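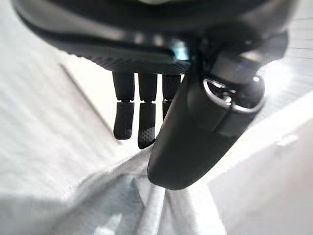 Why would anyone keep singing carols that only one valley remembers?

Because they're good songs, says Petrică Mihăilă, and because the people who knew them wanted them sung. He has spent a good part of his adult life collecting winter carols from Jitaru and the farms above it, and he lights up when he gets going on the subject.

"I thought I'd find five or six," he told me over the phone, laughing. "I have 39 now! And those are only the ones where I have the whole tune and all the verses. There's a drawer full of scraps."

He started with his grandmother's neighbor, who sang while she peeled potatoes and didn't think of it as anything special. He wrote down what he could on the back of a seed catalog, then came back the next day with a tape recorder and a cake. She sang him four carols and corrected his pronunciation in every one of them.

"She'd stop in the middle and say, 'No, no, you're breathing in the wrong place.' I wasn't even singing! She could tell from my face that I was going to get it wrong."

The oldest songs are often the strangest. One follows a stag across a frozen river. Another is addressed to the household's oxen, by name, and the singers are expected to find out the names beforehand. Mihăilă loves that one best, and his group, Hamedetti, still sings it at houses where there hasn't been an ox in decades. They use the dog's name, or the car's.

Hamedetti sings without instruments, in two halves that answer each other, and the second half comes in before the first has finished its line. It sounds like a mistake for a verse or so, and then your ear settles and it's wonderful. I asked how long it takes a new singer to learn.

"The notes, one evening. Coming in early, a whole winter. Everybody wants to be polite and wait."

This December they printed a songbook for the first time, a run of 200 copies with large type so it can be read by a porch light. The ox carol is on the first page. Mihăilă left blank lines at the end of each song for families to write in their own verses, and a few copies have already come back to him with the lines filled.

"One lady added eleven verses about her brother-in-law," he said. "They scan perfectly. We're learning them for next year."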